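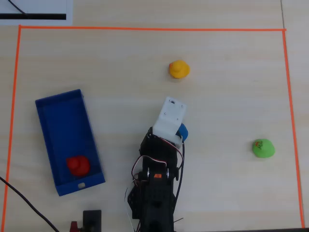
Le bras Duveck dans la zone de travail délimitée au ruban orange, avec le bac bleu et les canards.

Kit Duveck, test après 823 épisodes enregistrés

Le kit est vendu pour la collecte de démonstrations par téléopération : bras à servos, pince imprimée en 3D, logiciel d'enregistrement. Tâche retenue : saisir un canard et le déposer dans le bac.

Montage sans difficulté. Le calibrage, lui, est à refaire à chaque mise sous tension, et la notice n'en parle pas. L'enregistreur synchronise correctement images et positions articulaires — aucune dérive constatée sur les sessions longues. L'export est plus pénible : au-delà de 900 épisodes par jeu, il faut scinder à la main. La notice recommande 2000 démonstrations par tâche ; notre première politique exploitable en a demandé bien moins, à condition de varier la position des objets et de garder le ruban comme repère fixe.
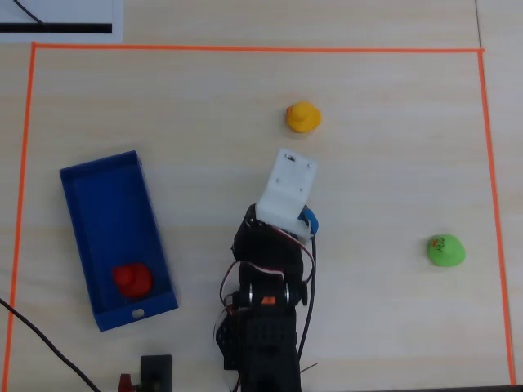
Eftychia Zervas conserve aussi les saisies ratées, étiquetées à part, et juge que le tri proposé par le logiciel en élimine trop. Le seuil se règle dans le fichier de configuration, pas dans l'interface.

Note : 7/10. Achat conseillé si l'on accepte d'écrire ses propres scripts d'export.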